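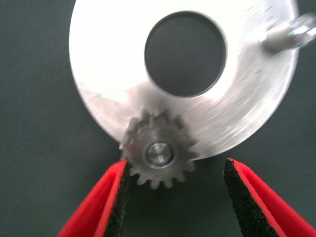 A small spur gear at the lower rim of a metal disc, between open gripper fingers with black textured pads.

Gripper budgeting is the part of automation planning concerned with what goes on the end of a robot arm and who pays for it. In small workshops it is usually done after the arm has been ordered, a sequence the trade literature discourages and the trade itself prefers.

Scope

A gripper budget covers the fingers, pads, mounting plate, cabling, spares and any fixture needed to hold the other half of the job. Gear assembly is a common case. The part is small, the teeth are hard on soft pads, and the bore has to meet a shaft that has no interest in meeting it halfway. Buyers often price the fingers and forget the fixture, which then appears in the following year's accounts under "miscellaneous".

Pads

Grip pads are treated as consumables. Coarse pads hold bare metal well and wear accordingly. The Hundiseck workshop guide advises ordering four sets with every pair of fingers — one to use, one to keep, one to lose and one to cut to the wrong size. Its authors present this as a formula.

The Hundiseck method

The method takes its name from the training workshop where it was written down. Planners list every part the gripper must handle, from smallest to largest, and ask suppliers to quote against the whole list. A trial of 200 picks follows, using the buyer's own parts. Suppliers are fond of substituting their own, which tend to be clean, light and cube-shaped.

At Hundiseck the first trial compared fingers from two firms, Fustard and Brakero. Fustard completed 82 per cent of its picks. Brakero did slightly worse but had quoted for the fixture, and got the order. The minutes record a discussion of colour that ran longer than the one about warranty.

Criticism

The consultancy Kerekes has argued that the method underestimates labour, particularly the 17 hours Hundiseck allowed for setup, a figure it called "aspirational". Later versions of the guide leave the line blank and suggest filling it in afterwards.

See also: Tool changers; Spare parts planning; Depreciation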